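A day out at Zorkberg

Property people will travel a surprising distance for a free lunch and a hard hat. Kettani, who manage the Zorkberg building on behalf of its owners, opened the place to visitors in the middle of October, and I went along with my good shoes and a notebook, both of which I came to regret.

Zorkberg used to be a cold store. It is now apartments, with a couple of shop units on the ground floor and a parking level that still smells, very faintly, of fish. The first tenants moved in last June. There were 32 of us on the visitor list, mostly surveyors and lenders, plus one man from a pension fund who asked about the boiler at every stop and was right to.

We were met by Riet Van Dijk, the asset manager, who has a big voice and walks fast. She split us into two groups, gave the slower one to Hazem Soliman from the leasing side, and was halfway up the stairs before I had worked out which group I was in. It was hers.

The stairs are good, by the way. The original concrete treads are still there, worn down in the middle, and the architects had the sense to leave them alone. The lobby they did not leave alone. It has a wall of moss in it. The moss has its own maintenance contract, and when a woman from one of the lenders asked whether that came out of the service charge, Riet said yes, and that she had inherited the moss.

I liked her for that. Most of these tours are conducted by people who have never been disappointed by anything. Riet told us which lift breaks down, which contractor she would not use again (no name given, but several people nodded), and how long the top floor sat empty because the first asking rents were, in her word, hopeful. They were cut in the spring and the floor filled up.

We saw the roof terrace, where it rained. We saw the plant room, where the pension fund man had the best ten minutes of his day. Then came two apartments, one on the second floor and one at the corner of the fourth, and the usual shuffling about while grown professionals opened kitchen cupboards and tried the taps.

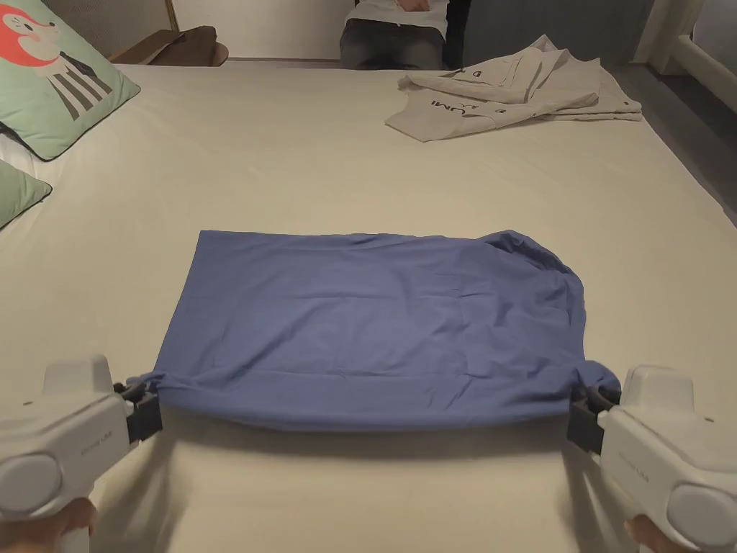
The corner unit is the one I would take, if Kettani would have me. It gets light from two sides and you can't hear the tram. The second-floor one is the same size on paper and feels like the inside of a shoe box, thanks to a column that nobody could move. The difference in rent between them is smaller than you would think. Riet says the deeper apartments let faster anyway, to people who are out all day and want the storage.

Lunch was in the larger of the shop units, which is still looking for a tenant. Baltetti had catered it. I had been told there would be hot food, and there was soup, so I suppose there was. Over the soup I got Hazem to talk about the unit itself. A bakery had been interested, then a gym, then the bakery again. The snag is the extraction: any serious oven needs a duct to the roof, and the duct would have to go up past a good many bedrooms. He would be happy with a bike shop. He has been saying this to bike shops.

The afternoon was slides. I won't repeat them all, and a few I couldn't read from where I was sitting. The one that woke the room up was the repairs log. Tenants have sent in 1,000 requests since opening, and the largest single category was the front door entry system, which has been replaced and is now somebody else's category. Hazem pointed out that people who report things are people who plan to stay. The surveyor next to me wrote that down and then crossed it out.

There was a short session on Fistorside as well, which is Kettani's next project, a former printing works across the canal. At present it is a fence and a planning application. The drawings show trees of a size I have never seen delivered on a truck. I asked Riet if there would be moss and she said over her dead body.

A few practical notes for anyone going to the next one. The parking level is closed to visitors, whatever the invitation says. The tram stop by the canal is nearer than the one on the map. Bring a coat for the roof, and sit near the front for the slides. Kettani will send the service charge breakdown if you ask by email, and it is worth asking, if only for the line marked "living wall".

I left just after four, in what had been my good shoes. The lift was working.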